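About Plamovia Concrete Polishing

Plamovia grinds, repairs, seals and polishes concrete floors. We work in warehouses, grocery stores, school hallways, breweries, car showrooms, and a growing number of basements and garages. If there is a slab under your feet and you'd like it to look better or clean up more easily, we'd love to come and see it (really, we will happily talk about slabs all afternoon).

How we got started

Subbarao Pinto and Natnael Mersha met on a terrazzo crew. Subbarao ran the big grinders and Natnael did the edges, on his knees with a hand tool, along every wall and around every column. They spent a lot of lunch breaks looking at the bare concrete in the parts of the building that weren't getting terrazzo and wondering why all that lovely stone in it was going to be buried under glue and vinyl.

So they bought one used grinder and a vacuum that was too small for it, and took on a bakery floor in October. It was 315 square feet, with a drain in the worst possible spot and three colors of old paint. They worked nights so the ovens could run in the morning. The bakery is still a customer, and the floor still has its shine, although we have been back to reseal the strip in front of the counter where everybody stands.

The name Plamovia came from Natnael's daughter, who was making up countries at the kitchen table the evening the business forms were due. We liked the sound of it and wrote it in.
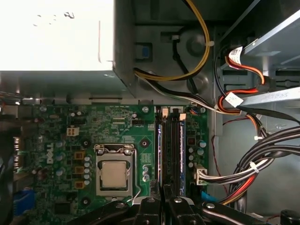 Processor and socket on a Dell motherboard.

What we do

Mechanical polishing is the heart of it. We start with coarse metal-bond diamonds to open up the surface, then step through finer and finer grits, with a densifier in between to harden the concrete. You choose how much stone you want to see. A light cut leaves a creamy, even surface with a little sand showing. A deeper cut brings up the aggregate, and on older slabs that can be gorgeous, with river gravel in browns and reds that was hidden for decades.

We also remove what's on top. Carpet glue, thinset, epoxy, black mastic (after it has been tested), paint, and that rubbery yellow adhesive that seems to have gone under every office carpet ever laid. Glue removal is hard to price from a photo, so we ask to do a small test patch first.

Then there's repair. We fill cracks, rebuild joint edges that forklifts have chewed up, patch anchor holes and grind down high spots. Patches will show a little on a polished floor. We match color as closely as we can, and we'll show you a sample beside the real slab so you know what to expect before we start.

For garages and workshops we offer a grind and seal, which costs less than a full polish and is kinder to a slab that has had a rough life. We can add a fine grit to the topcoat for grip where people come in with snow on their boots.

The people

Subbarao still looks at nearly every job before we quote it. He carries a scratch kit for testing hardness and will use it on your floor, in a corner, with your permission. Soft slabs and hard slabs need very different diamonds, and getting that wrong can cost a whole day.

Sowmya Mudaliar runs the schedule and the office, and if you have called us you've talked to her. She came from a tile showroom and has a wonderful eye for color, so she also helps customers pick dyes and stains. Ask her about the greens!

Ashwin Pisharody leads the second crew. He joined us as a helper, learned edging from Natnael, and now teaches it to everyone new. Edges are where you can tell how much care went into a floor, and Ashwin's are beautiful.

Sreekumar Thevar keeps the machines going. Grinders shake themselves loose, vacuums clog, and power cords get run over, and he sorts out all of it between jobs.

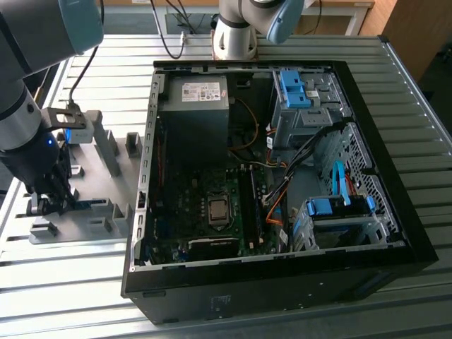 Natnael handles the larger commercial projects and works with the general contractors. He likes to get involved before the concrete is even placed, as so much of a polished floor is decided on pour day. The mix, the flatness, the curing and the way the slab is protected from the other trades all matter. One leaky scissor lift can leave a mark that goes deeper than any grinder will reach. He's glad to come to a pre-pour meeting, and there's no charge for it.

How we work

We run our grinders with dust collection attached, and we hang plastic where a room opens onto another. Larger floors may be ground wet, in which case we collect the slurry and take it with us. It is loud work, and we'll tell you plainly which hours are the loud ones. Stores often have us in overnight, one aisle at a time.

Once the floor is done you'll get a written care sheet. It asks for a microfiber pad, a neutral cleaner and no vinegar. Please, no vinegar! It etches the surface and we can't wipe that away.

Every commercial polish carries a 2-year workmanship warranty, and we come back within 42 days of finishing to walk the floor with you and touch up anything that bothers either of us.

Some floors we're proud of

The Fernandes furniture showroom has a deep cut with a charcoal dye, and it reflects the lamps in a way we hadn't quite pictured when we mixed the sample. At Jallora, a climbing gym, we polished the lobby and left the training rooms with a plain seal. The Ladus warehouse was our biggest joint repair to date, and their forklift drivers brought us lunch when the last aisle opened.

Come and see us

We keep sample panels at the shop in every grit and most colors, and you're welcome to walk on them, spill coffee on them, and take a few small ones home. Call ahead so Sowmya can make sure someone is in. If you already have drawings, bring them along. A rough sketch with the room sizes works fine too.

Page updated Feb 8, 2026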